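Notebook > Wind resource > Zernesthorpe

Zernesthorpe mast, entry for Dec 13, 2025
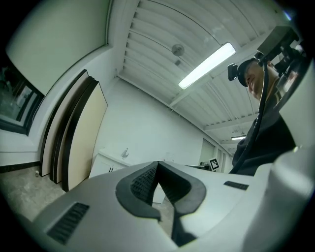 Why I opened this again

I wanted to close the wind data for Zernesthorpe before the break, but the two anemometers at the top of the mast still do not agree, and I don't like to send a number to Cloutier that I would not defend myself. So I spent the day with the raw files and not with the report.

The short state of things: the mast is 70 m, with two cup anemometers on opposite booms at the top and one vane a little lower. Since April the east cup reads lower than the west cup. The difference is small when the wind comes from the north or south. It gets large when the wind comes from the west, and there it should be large, since the east cup is then behind the tower. What bothers me is the southwest, where both cups should be in clean air and they are still apart by 3 percent.

What I tried

First I made the ratio of east to west for each direction sector, only for wind above 5 m/s, because in low wind the cups stick and the ratio jumps everywhere. The tower shadow shows up as a clear dip. It is not centered where it should be according to the installation sheet. It is moved clockwise. If the boom directions on the sheet are right, then the vane is wrong. If the vane is right, the booms are not where the sheet says.

Then I did the same with the files from before April. The dip is in the correct place. So something changed in April, and the sheet describes the mast before the change. I looked in the site log and found one line, "vane replaced, booms checked". No heading, no offset, no signature. I have complained about this type of log line before and I will do it again.

I turned the direction by hand in steps until the dip came back to its old position. After this the southwest problem became smaller, but it did not go away. I write the rest down as a calibration question. The east cup was changed on the same visit, and I suspect the logger still uses the slope and offset of the old cup. I could not find the new certificate in our folder. Cloutier must have it, they ordered the cup.

Icing

I also looked again at the icing filter. The Koltosov script removes a period when the temperature is below zero and the vane does not move. This is fine for heavy ice. For light ice the vane moves and only the cup is slow, and the script keeps everything. I added a second condition: below 2 degrees, and the ratio between cups outside its normal band for the sector, for more than three records in a row. It catches several nights which I had marked by eye in the old plots. It also catches one afternoon that looks completely healthy to me. I leave it flagged for now and do not delete anything.

Careful, everybody who uses this script: it writes over the input file if you give no output name. I lost one hour with that. I have put the original files back from the server and made them read-only.

Shear

I did not recompute it. The lower level is not touched by all this, but the top level is, so the exponent in the draft is not to be trusted until the slope is settled. If the top cup reads low, then our shear is also low, and the hub height speed in the Wulo model is too pessimistic. The Wulo run from last week used the uncorrected east cup. Please do not quote it. I renamed the folder with "do_not_use" in front.

For the long-term correction I keep the west cup as the main one, and take the east only for the sectors where the west is in shadow. This is what we should have done from the start, I think. In the draft we took the mean of both in all sectors, and this puts the tower shadow into the result two times.

To do

- Ask Cloutier for the calibration certificate of the east cup, and who was on the mast in April.
- Ask for a compass reading of both booms at the next visit, with photos from the ground.
- Check logger program: slope and offset per channel, compare to both certificates.
- Run Wulo again when the slope is confirmed, not before.
- Look at the healthy afternoon once more. Maybe it was wet snow, the humidity is very high from noon.
- Change the default output name in the Koltosov script.

Corrected files are in the Zernesthorpe folder under "dir_shift_test". The direction offset is written in the first line of each file.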